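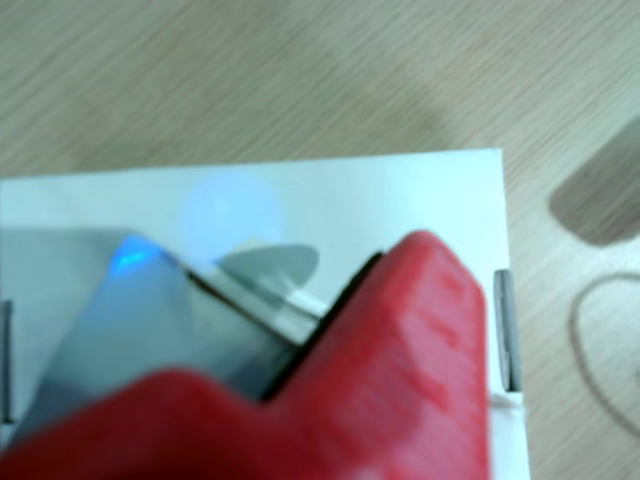
Saturday, kitchen, second coffee

Slept until nine and woke up with my jaw clenched, so I am going to write some of this week down and maybe stop chewing on it.

The red grippers are on the bench for good now. Hirvonen (the company, not a person, it took me two days to work that out) sent their installer on the first day of the week, and by the afternoon the arm was going into the white box and coming out again all by itself while a half circle of us stood with our arms folded. Grekow management had doughnuts brought in. I ate one. I'm not proud.

What I keep noticing is the words. In the meeting in October it was going to "take the dull part." Then it was going to "support" packing. On the new sheet by the time clock it is a station, Station 3, and the person next to it is an attendant. I have been a packer for most of my working life and on paper I am now an attendant. Same pay grade, they were quick to say. I asked if it would be the same grade next year and got told that was a good question.

Jae-hoon got the attendant training first because he is young and doesn't complain where they can hear him. He showed me the thing yesterday before the shift. He likes it, I think, or he likes being the one who knows it. You put the box down on the table, you square it up, you press the go-ahead, and you keep your hands out. If it stops you clear the fault. I asked what clearing the fault means and he said mostly you take the piece out and put it in the box yourself. So, packing.

I kept my own tally on the back of a pick slip, which I'm sure I'm not supposed to do. From the morning break to lunch it stopped 39 times. Some of those were two seconds and a button. Some of them Jae-hoon had to go and find the tablet, log in, say what happened from a list where none of the choices was what happened, and log out. He picked "other" so often that the tablet asked him if he was sure. The dashboard upstairs counts it as running unless it's down for more than a full minute, so upstairs it had a wonderful morning.

The number they put up on the board was 300 boxes for the shift. On a decent day the old bench did more than that with two of us and the radio on. I said so to the supervisor and she said it's early and it will learn. Maybe so. I learned too, once, and I was given four days and a stool with a bad leg.

I should be fair. My wrists don't hurt tonight. I noticed it when I was opening the pickle jar, and it annoyed me. The Basa line, with those stiff little inserts you have to pinch and push, had my right hand going numb by dinner time for years, and if the machine wants to do the Basa line forever it is welcome to it. I said that to my sister on the phone and she said well then, as if that settled it. She works in an office where they have been about to be replaced by software since before her youngest was born, and she has stopped listening to anyone on the subject, me included.

But it isn't only wrists. At the old bench you faced each other. You could talk the whole shift and your hands went on without you. Now everybody watches the machine. You can't look away because the minute you look away it stops, and then the light goes on over the station and the lead comes walking. I said maybe ten words to Jae-hoon between lunch and the end of the day, and most of them were "again." By two o'clock I was more tired than I get from packing, a dumb sort of tired, behind the eyes. There is no line on the sheet for that either.

And the rotation. We used to swap benches every couple of hours. The attendant stays put all shift because only two people are signed off on it, and I'll be the third if I pass the online part, which is 113 slides. I got to slide 20 last night and fell asleep with the laptop on my stomach. There's a cartoon hard hat with a face. He congratulates you.

What bothers me most is nobody will say the number. Six benches, and if Station 3 goes well there will be a Station 4, that much they've said, because the Hokora order is coming and they want it "scaled" by then. And each station needs one attendant where there were two packers. I can do that sum. I did it in front of the supervisor on my fingers and she looked at the doughnut box. "No layoffs planned," she said, and I believe her, I don't think anyone has planned anything. They let the temps go at the end of summer and haven't replaced the two who retired, and that gets you a long way without ever having to plan.

The installer was nice enough, for the record. He ate lunch with us. I asked him whether the places he goes back to have the same people in them a year later, and he said he mostly doesn't go back, they do the updates remotely.

I'm going to take the training. I'd be stupid not to. Jae-hoon says the quiz lets you try as many times as you want, so that tells me how much they care what I know. I also put my tally slips in the drawer with the warranty papers, dated, and I'll keep doing them until someone tells me to stop.

Need to call about the furnace. Need eggs. If it's dry after lunch I'll rake the side yard, and if it isn't I'll do slides 21 to whatever.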